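Learning to write letters again

5 November 2022

When I moved here from Brno, my mother asked me for one thing only, that I write to her on paper. I promised it quickly, the way you promise things at an airport. Then I wrote two letters in four years. We had the telephone and the video calls, and I told myself that this was the same.

In spring she sent me a box with all the letters my grandfather Vondráček wrote to my grandmother during his army service. There are 17 of them. I expected big feelings, and I found mostly potatoes. He writes what they ate, how the boots were, who snored. In one letter he explains for a whole page how to fix the handle of the cellar door. I read that page more often than all the others, and I can hear him in it, although he died when I was small.

So I started again. I want to put down what I have learned since then, maybe it helps somebody who also has an unwritten letter on their mind.

The paper

I tried expensive paper first and it made me stiff. Every sentence had to be worthy of it. Now I use a plain lined pad from Kerner, the stationery store next to the post office, and I tear the pages out. My mother says the torn edge looks terrible. She keeps them anyway.

The place

I can't write at my desk, my hands want the keyboard. The kitchen is better, before breakfast, with the radio off. I also write in waiting rooms and on the bus to Barus, but then the handwriting is so bad that I have to copy the letter later, and the copy is always shorter and more polite. I don't recommend copying.

What to say

This was the hardest part for me. In a call the other person asks questions and you only answer. On paper you sit alone and it seems that your life contains nothing. My friend Lachlan Ngata gave me a good piece of advice: begin with the last thing you touched before the pen. I thought it was silly, but I have begun with a lemon, a bus ticket and a broken zipper, and each time the rest of the page came by itself.
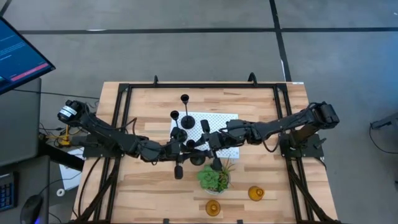

The language

I write to her in Czech, of course, and I was ashamed to see how much of it has become slow. I was missing the word for "drawer" for a whole evening. I decided not to use the dictionary. If a word doesn't come, I write around it, and she writes the correct one in her answer, underlined. She was a teacher and she enjoys this too much.

Sending it

Don't let the letter lie. After a few days I read it again and I find it stupid, and then it goes in the trash. Now I close the envelope right away and walk to the mailbox the same morning. A letter needs around two weeks to arrive, so my news is always old, and she answers to a cold I don't have anymore.

I want the next one to reach her in December, before the holidays. I still have to explain to her how I make the plum dumplings with the wrong flour, and she will not agree with any of it.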